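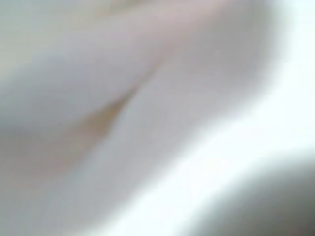 Slide 2: Why we stopped washing everything hot

Start with the power bill. The linen room at the Fleltetti guest house was running every load at the hottest setting when I took over in May. Sheets, towels, aprons, the lot. Ask who in the room still does this at home and wait for hands.

Main point: most of a load's energy goes into heating the water. Cold suits everyday bed linen. We kept a hot cycle for kitchen cloths and for anything from a room where a guest had been sick.

Slide 3: The trial

We ran it for 20 weeks. 463 loads, logged on paper by whoever was on shift. Sachiko Honda typed up the sheets, so thank her here — she's in the second row.

Mention the gap in week nine. The Pludance machine was waiting on a door seal and we sent everything out to Kinoshita. Those loads aren't in the figures.

Slide 4: Stains

Slow down on this one, it gets the most questions. Sunscreen and body oil are the hard ones in cold water. Pre-treat with dish soap, leave it 21 minutes (the length of our short timer, no science in it), then wash as usual. Tea and coffee come out fine if you get to them the same day. Blood should never go in hot anyway.

Slide 5: Drying

We put up covered lines behind the Hilus building. Dryer use dropped, though in wet weeks it went straight back up. Don't oversell this. Towels off the line are stiffer and a few guests noticed. Ten minutes in the dryer at the end softens them.

Slide 6: Costs

Lines, posts and roofing came to $2,000. Labour was our own. If someone asks about the payback period, say we'll have a full year of bills next May.

Leave time for questions. Log sheets are on the side table — take a copy.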